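May 5, 2021
By the Raren Newsletter staff

Visit report: the packing workshop at Nonton

We spent three hours at Nonton, where Prekden is moving small kit packing over to pairs of robot arms. People there used to fill every box by hand. Now they set up the tables, watch the arms and step in when something goes wrong.

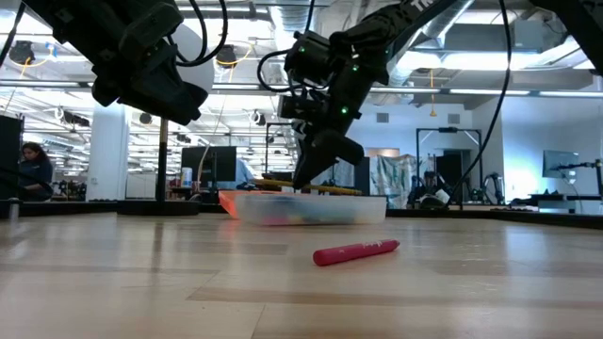
A crayon and a clear bin on one of the wooden tables.

The work is slower than we expected. Our guide gave the figure for last October as 332 boxes, against 2961 by hand in the same month. The staff did not hide it. Most of their day now goes to desk work — checking logs, fixing settings, writing down what failed.

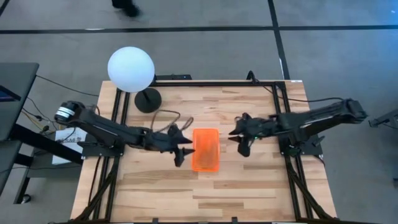
Two arms facing each other, with an orange tray between them.

Pay has stayed the same, we were told, but the jobs have new names and the training takes 43 days. Sore wrists come up less often. Complaints about noise and screen time come up more.
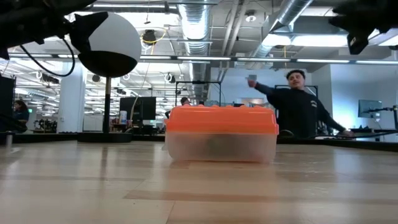 Chang wrote to us after the visit that the training should be open to the night crew too, and that almost none of them had been asked. We passed this on to Prekden and were told places would be added before the next group starts.

Visits can be booked through the front office. Allow extra time for parking.

Recent items
Open day at the Raren depot
Notes on shift changes
Forklift course dates

Contact | © 2021 Raren Newsletter | Back to top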